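Section 4: Folding and moving equipment

4.1 What to expect

The Pratico can carry out simple two-arm jobs on a ward or in a home care room. It is slower than a trained person and will stay that way with this release. In our November trials it completed 95 of 120 wheelchair jobs without help. Plan for someone to be within reach during every job — do not leave it to work alone.

4.2 Before you start

1. Check that the chair is on the list of 21 supported models in Appendix B.
2. Remove bags, cushions and blankets from the seat.
3. Put both brakes on.
4. Clear the floor between the robot and the chair. Loose cables are the most common cause of a stopped job.

Caution: Never start a job with a person in the chair.

4.3 Folding or opening a chair

1. On the Josimell panel, choose Chairs, then Fold or Open.
2. Wait for both arms to reach the frame. Each gripper should close on the frame itself, clear of the spokes.

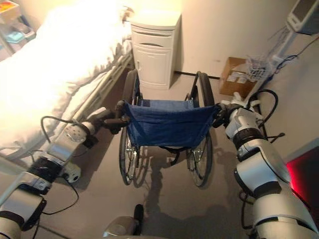

3. Press Confirm only when both grips are firm. If one side sits lower than the other, press Release and start again.
4. Stand back until the panel shows Done.

Note: Fabric seats sag as the frame closes and can catch in the cross-brace. The robot cannot yet feel this. Watch the seat and press Stop if it bunches.

4.4 Jobs not yet supported

Fitting footrests, making beds and lifting chairs into cars. Error 11 means the job was refused for this reason.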